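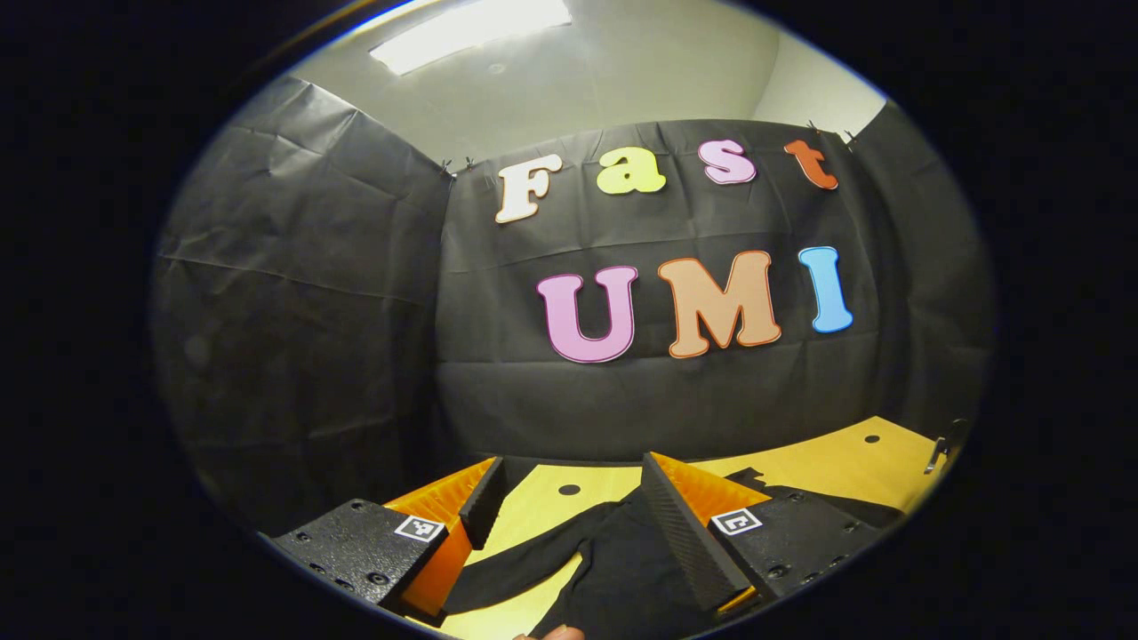 Skokura learns to find a sleeve

The small software team behind Skokura has put out a new version of its cloth-handling planner, and the big change is one that anybody who has ever hunted for the armhole of a black jumper will appreciate. The planner can now work out where to take hold of a garment that has been dropped in a heap, using only the view from the wrist.

Earlier versions needed the cloth to be spread out flat first, with a second camera looking down from overhead. Version 2 does away with both. It was trained on 1639 short demonstrations, all recorded by people working a hand-held gripper at a table, and nearly 60 per cent of them use dark clothing.

That last part was a deliberate choice by Elaheh Farahani, who leads the perception work. Black fabric swallows the shading that a camera would normally use to tell a fold from a hem, and black fabric in front of a black backdrop is harder still. "I wanted the nasty cases in there from the first day," she said. "If it can pick out a cuff on black cotton, a red T-shirt feels like a holiday."

The square markers on the gripper matter too. The software reads them in every picture to work out how far apart the fingers are, so each recording carries the finger opening along with the path of the hand. Lourenço Falcão rewrote that part over the spring and has added a check that flags any stretch where a marker drops out of sight. It used to be a job done by eye, one clip at a time, and he is very glad to be rid of it!

Planning has had a good tidy as well. The old code picked a single grasp point and stuck with it, even when the cloth slid. The new one keeps several options open and chooses again as the fingers close in, taking 80 milliseconds for each fresh look. Joana Figueiredo, who wrote it, says the motion looks much calmer as a result, with far less of the hovering that early users grumbled about.

There are still gaps. Buttons confuse it, linings confuse it more, and anything with a hood tends to be grabbed by the hood whatever the task was meant to be. Soft ribbed fingers are the only kind supported for now, though settings for a stiffer pair are being tested by Aranka Fekete at Dendell, and she hopes to share them in December.

The release also comes with a viewer called Matar, which plays a recording back with the planner's candidate grasps drawn over the top. It opens the fisheye footage directly, so there is no need to flatten it beforehand. Existing Skokura users can load their old recordings, but will need to run the marker check on them once before training.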